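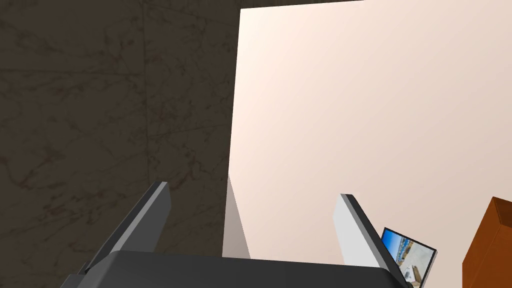

Figure 2.1. An open gripper in the simulated room, with nothing between its fingers.

Chapter 2
Can It Tidy a Table Yet?

Most of us, sooner or later, look at a messy table and wish the thing would clear itself (I do, nearly every evening!). The short answer is that machines can manage bits of the job, on a good day, and the rest of this chapter is the long answer. We'll begin in a made-up room we call Noltthorpe, where dropping something costs you only a restart.

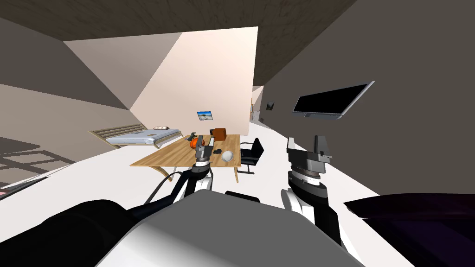
Lorna Yap

A pumpkin, a green figurine, a cardboard box, a ball: you'd clear them while thinking about supper. For two arms, each one asks for a different grip, and the ball would love to roll. My students ran 600 tries at this in August, and we'll go through the dull ones too, so keep a pencil handy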